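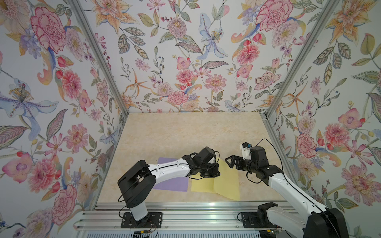
Esperanza Montoya wrote to us in October that the bus page was the first thing she'd read in English about Stockdale that got her where she wanted to go, and could we please do the same for the clinic. She has lived here for two years and still gets off one stop early to be safe. I'm putting her note first because it changed what we did with the second half of your money.

So, where are we? The Stockdale newcomer guide has grown to 14 chapters, up from the nine we promised in the application. Eleven are finished in English and Spanish, two are with Omid for the Farsi, and the last one (trash and recycling, of all things!) is being rewritten for the second time after the town changed the pickup map on us. I did tell you in spring that trash would be the easy one.

We printed 2000 copies of the short version, the fold-out with the map on the back. So far 1206 have gone out, mostly through the library, the two motels on the highway and the adult school. The motels surprised me. Booker Calloway dropped off a small stack in each lobby, more or less on a whim, and both called for more before the month was out. The train station has been slow – the rack there is behind the ticket machine and I walked past it twice myself before I found it. We've asked to move it and are waiting to hear.

Then the clinic chapter, the one Esperanza asked for. It wasn't in the plan, and I moved money from the audio tour to pay for it, as we agreed on the phone. It covers how to ask for an interpreter, what to bring, and what the front desk means by "walk-in," a word that confused almost everyone who tried our draft. Tharindu Miah sat with readers at the adult school for three evenings and wrote down every place they stopped. We got 91 comments out of that. Some were one word long. One was a full page on why our word for "pharmacy counter" sounded like a bar, and it was right, so we fixed it.

The audio tour is behind, and I'd like to say so plainly. We have scripts for the river walk and the old market and nothing recorded. Mizanur Wanigasekara has offered to read the English, and we still need a Spanish voice. I'd planned to be done by now. My best guess is that we'll have the river walk ready before the summer visitors come, and the market will follow after that.

Money: printing came in a little under, translation a little over, and the two nearly cancel out. The sheet is attached with the receipts. The only line I'd ask you to look at is travel, where I put the van rental for the motel and station runs. If that belongs under distribution, tell me and I'll move it.

What I'd like from you is a yes or no on using what's left of the print money for a Farsi fold-out. Omid can have the text ready in a few weeks, and the printer will hold the current price until the end of next month.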